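Week 5 - Comparing two-finger grippers on thin objects
Notes: Bianca Dinu. Revised Jun 28, 2018

5.1 Purpose

Flat cutlery is a poor match for parallel fingers. The handle is thin, the mass is off-centre and the polished surface reflects light into the depth camera. We use it in this unit to separate three sources of error: finger geometry, closing force and arm calibration.

5.2 Hardware

Two grippers are compared on the same arm, the Grevetti G2 and the Jindon parallel unit. Only the fingers and the wrist plate are changed between runs. The Dobre controller stays at its January settings. Re-zero the tool centre point after each swap - the offsets differ and the controller will not warn you.

5.3 Procedure

Each gripper gets 30 trials per object. A trial starts at the home pose and ends when the object is released in the drawer, or at 600 control cycles. Log the following:

Grasp position along the handle
Rotation of the object in the fingers after lift
Clearance over the drawer wall
Outcome code (see Table 5.2)

The pooled log from earlier groups holds 2,036 trials, almost 700 of them on knives. Filter by object before you calculate anything.

5.4 Pitch error

A grasp on the handle leaves the blade as an unsupported lever. Small slips at the fingers become large displacements at the tip, so measure rotation at the tip and convert back.

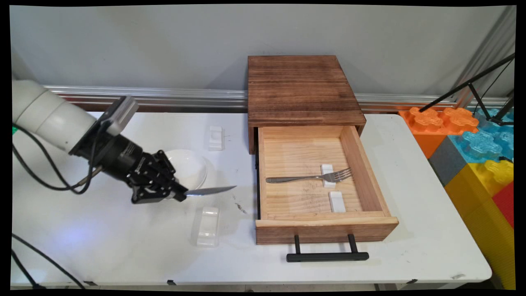 Figure 5.3. Table knife gripped by the handle, blade toward the open drawer. Fork in drawer.

Compare tip height with the height of the drawer wall before commanding the lateral move. Zamfira Lazăr's script in the Pokeo folder plots both.

5.5 To hand in

One plot of tip rotation per gripper, same axes, and a paragraph on which error source dominates.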